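Gradach Hair and Skin Studio
10/16/26

The studio has revised its guidance on home hand and cuticle care for the colder months. The main points are set out in this thread.

1/ Clients who receive regular hand treatments are asked to apply a plain, unscented cream after each washing. The Tater balm remains on sale at the front desk in the 31-gram tin.

2/ Cuticles should be softened before they are pushed back. Soak the fingertips in warm water, dry them well, and use a covered stick with light pressure. Cutting at home is not advised.

3/ Overnight cotton gloves may be worn over a thin layer of oil. Those with broken skin should wait until it has closed — this applies to all oils, including the Lis almond blend.

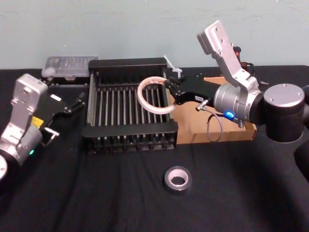
4/ How often should cuticle oil be applied? Twice a day is enough for most clients, once in the morning and once before bed.

5/ Gel polish should be removed at the studio where possible. Removal appointments last 20 minutes and may be booked with any member of the nail team. Peeling the polish off can take the upper layer of the nail with it.

6/ Maiara Guerra, head of nail services, will hold an open question hour at the Herach branch. Places are limited to 19. Clients may reserve at either front desk.

7/ The full care sheet is available in print at both branches. It replaces the version issued in April, and copies of the older sheet may be discarded.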